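Cleaning a Small Whiteboard: Fresh Marks, Old Marks and Ghosting
Workshop and Office Tips, page 9 of 16
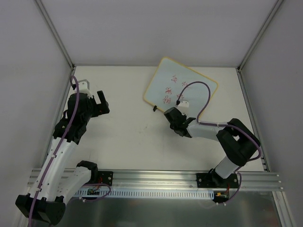

Small framed board with red handwriting, laid on a white worktop before cleaning.

Red ink is generally the most troublesome of the standard dry-wipe colours. Many red pigments leave a pink cast on the writing surface after the line itself has come away, and the cast is easy to miss under warm lighting. The method given on this page applies to loose boards up to the size of a tea tray. For wall-mounted boards see page 11.

Identify the surface first

Three surfaces are in common use.

Melamine. Found on most inexpensive boards. Slightly porous, and more so with age. Stains readily if ink is left for more than a few days. Do not use abrasives of any kind.

Painted or lacquered steel. Holds a magnet. Less porous than melamine, but the coating scratches, and ink then sits in the scratches.

Vitreous enamel. Holds a magnet. Hard, glossy and cold to the touch. Tolerates solvents and repeated washing.

A magnet separates the first type from the other two. To tell lacquer from enamel, look at a worn corner under a side light. Fine hairline scratches running in the direction of wiping indicate lacquer.

Preparation

Lay the board flat on a wiped, light-coloured worktop. A board cleaned upright lets liquid run down into the lower frame, where it softens the adhesive and carries dissolved ink under the edge. On a pale surface any drip of coloured solvent shows at once and can be lifted before it stains the worktop as well.

Take off clips, magnets and pen holders. A clip left on the edge traps liquid behind its jaw. If it has to stay, dry that part of the frame separately with a folded cloth.

Turn the board to whatever angle suits the working hand. There is no need to square it to the bench.

Materials

Two microfibre cloths, one for solvent and one for drying
Isopropyl alcohol, 70 per cent
Washing-up liquid
Warm water
A black dry-wipe marker in good condition
Cotton buds for the corners

Procedure

1. Dry wipe. Use a clean felt eraser or dry cloth, working from the outside edge towards the middle. Scribbles with densely packed or crossed strokes carry more ink than single lines, so go over these twice. Shake the cloth out between passes.

2. Overwrite. Where a mark has not lifted, trace over it with the black marker, wait five seconds and wipe. The solvent in the fresh ink loosens the old. One application removes most marks under a month old.

3. Solvent. Dampen the first cloth with isopropyl alcohol. Apply it to the cloth and never directly to the board. Hold it on the mark for ten seconds, then lift in one direction. Fold to a clean face after each stroke. Rubbing in circles spreads red pigment over a wider area.

4. Wash. Add two drops of washing-up liquid to half a litre of warm water. Wring the cloth until it no longer drips and wipe the whole face.

5. Rinse and dry. Go over the face with plain water, then with the second cloth. Detergent left on the surface causes the next ink to bead and skip.

6. Frame. Coloured plastic edging should be cleaned with soapy water only. Alcohol dulls some plastics, and yellow shows the change more than most. Use a cotton bud where the edging meets the face, particularly round the corners.

Leave the board for 15 minutes before writing on it.

Products tried

Benoît Tessier tested two cleaners for this page in January, on a melamine board marked in red and left for three weeks.

Beklow board spray: removed all line marks, left a faint pink cast. Strong smell. Ventilate.
Drukus wipes, tub of 100: adequate for weekly use, poor on old ink. The wipes dry out quickly once the lid has been opened a few times.

Neither gave a better result than isopropyl alcohol at a lower cost. The Jornema cleaning block was also considered but is a fine abrasive, and was left out on that account.

Permanent marker

Go directly to step 3. If the mark remains after three applications, repeat step 2 over it, then step 3 again. On melamine some shadow is likely to stay.

Restoring a scratched face

Wet-and-dry paper, even at 3000 grit, should not be used on melamine or lacquer. It removes the gloss, and the dulled patch takes up ink from then on. Self-adhesive dry-wipe film can be laid over the old face if the frame is shallow enough. Cut it 2 mm short on every side and round the corners with scissors to match the board, otherwise they lift.

Storage

Store on edge, face to the wall, with a sheet of paper between boards if there is more than one. Keep away from radiators. Melamine boards with a fibreboard core will bow if left leaning at a steep angle in a damp room, and do not recover.

Store pens flat. A pen kept tip up writes faintly, and a faint line tends to be written over several times, which puts more ink on the board.

Correction, 28/11/2019: step 3 previously gave 90 per cent alcohol. The 70 per cent grade evaporates more slowly and is preferred. Thanks to D. Morrison for the note.

Next page: Removing label adhesive from glass and tins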